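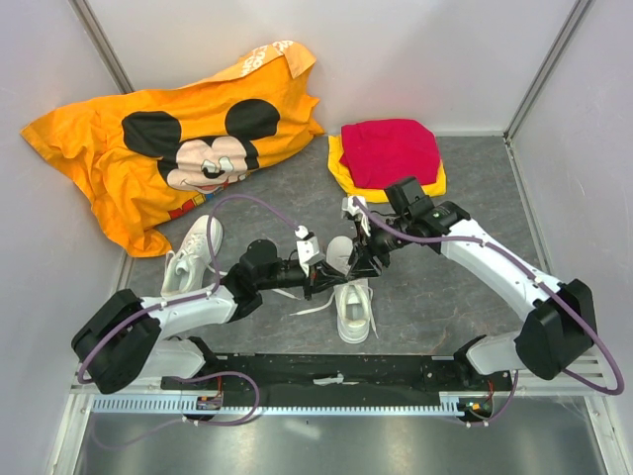

*Orange Mickey T-shirt, a couple of folded bits and white trainers*

**Thread: Flisham council and the flood hardship fund, where has it gone?**

**zellwood_mum** wrote:

Right, I've had enough of this so I'm starting a thread. In January our councillor, Teodor Ene, stood up in the church hall and told a room full of people whose downstairs had been under water that the hardship fund would be "open within days". I was sat near the front, I wrote it down. It's now 8 March 2022 and the form still isn't on the website! I rang again this morning and was on hold for 30 minutes, then got told to email. I emailed. I got an auto-reply telling me to ring.

Has anyone in Flisham had a penny?

**gaz_on_the_hill** wrote:

Nope. My mum's on Jin Street and she's had 2 letters, both saying the same thing, one of them addressed to the people who lived there before her. He was quick enough to have his photo taken in wellies though, wasn't he.

**PlainTom62** wrote:

I'll probably get shouted at for this, but I think you're being a bit hard on Ene. He's one councillor. He doesn't run the finance office and he can't put a form on a website. He did vote for the fund, which is more than the other two in our ward managed.

**zellwood_mum** wrote:

Tom, I know he doesn't run the office, but then why promise it? He could have said "I'll push for it" and I'd have been fine with that. He said days. People put new carpets on credit cards because of that meeting (me included, before anyone asks).

**gaz_on_the_hill** wrote:

What she said. Voting for it and then going quiet is the easy bit.

**mcui** wrote:

Mingxuan Cui here, I run the chip shop by the bridge so some of you know me. I went to the full council meeting and sat through the lot. The fund was item nine and they got to it very late. The leader said the money is there but the rules on who can claim haven't been agreed. One lot want it limited to homes where the water got inside, the others want garages and shops counted as well. Obviously I want shops counted! I lost both fryers. But I'd sooner they paid the houses now and argued about me afterwards.

Ene did speak, to be fair to him. He asked for a date and didn't get one.

**PlainTom62** wrote:

Thanks for going, I'd not seen that reported anywhere. So he is asking.

**zellwood_mum** wrote:

OK, I'll give him that, I didn't know he'd asked. He could tell us though, he's got a newsletter. The last one was all about the Zeltus roundabout.

**bramblejuice** wrote:

Don't start me on the roundabout.

Is there any point in a petition? I think you need 100 names before they have to debate it, my sister did one over the library hours. We got around 62 on paper outside the school in one afternoon and the rest came in online.

**gaz_on_the_hill** wrote:

They still cut the library hours.

**bramblejuice** wrote:

They did, but they had to do it in public with all of us sitting there looking at them, and they put the Saturday morning back later on.

**mcui** wrote:

I'll have a sheet on the counter from tomorrow if somebody writes the wording. Please keep it short, people are hungry when they come in.

**zellwood_mum** wrote:

I'll do it tonight once the kids are down. I'm going to ask for a date for the form and a name for who's in charge of it, and leave garages out. Tom, will you sign?

**PlainTom62** wrote:

If you leave the wellies out of it as well, yes.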